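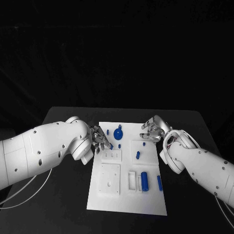 Joubert brings back the peg board, in white and blue

Home | News | Products | Stockists | Press

FOR IMMEDIATE RELEASE

Joubert, maker of tabletop games and activity boards since 1911, is bringing back the peg board this March. New colors, same idea. White board, white fixtures, blue parts. Goes flat on a table, gets worked with the fingers, goes back on the shelf when dinner's ready.

The new board is called Nelness. It replaces the old painted board, which went out of production when the last of the paint stock was used up. Customers have been writing in about it ever since. Mostly grandparents, some teachers, a fair number of occupational therapists who wanted the small pegs and couldn't get them anywhere.

What's different

The color, first. The old board came in six shades and people told us the same thing over and over, the pieces got lost against the carpet and the pattern cards were hard to follow. Blue on white reads easily from across a table. On a dark table top the whole board stands out even better, and we'd suggest one if you have it. A plain dark cloth underneath does the same job and keeps stray pegs from rolling.

Second, the pegs. Small, and meant to be. They're sized for a fingertip pinch, so the set is for older kids and adults and is not suitable for children under 4. Replacement pegs will be sold in bags of 80, same blue, no minimum order.

Third, the cards. There are 19 pattern cards in the box, going from very easy to one that took our own office most of a Monday afternoon. Cards are printed both sides. Large print version on request, please ask your stockist.

How people use it

However they like. One person can fill the board alone, or two can sit on opposite sides and work toward the middle, which is how it tends to go in our showroom. There is no timer in the box and no score pad. Schools that tried early boards used them for quiet time and for fine motor practice. One class made up it's own rules and sent them to us, and a tidied up version is on the back of the instruction sheet.

Care is simple: wipe board with a damp cloth, let it dry before putting the pegs back. Pegs can be washed by hand in a bowl. Not the dishwasher please.

Where to get it

Nelness ships to stores in March. Hekska is handling distribution for independent toy shops and school suppliers, and will take pre-orders from the day of this release. Drusetix has designed the box and the pattern cards and will recieve press requests for artwork and card samples. Spare parts and replacement cards come direct from Joubert.

Review boards are available to press in limited numbers. Let us know your publication, deadline, and a delivery address that someone can sign at. Loan period is four weeks, return postage paid. Please count the pegs back in before you seal the box.

Retailers who still hold old painted boards can go on selling them. The old pegs do not fit the new board.

Press office open weekdays, 9 a.m. to 4 p.m.

Contact press office | Copyright Joubert, all rights reserved | Back to top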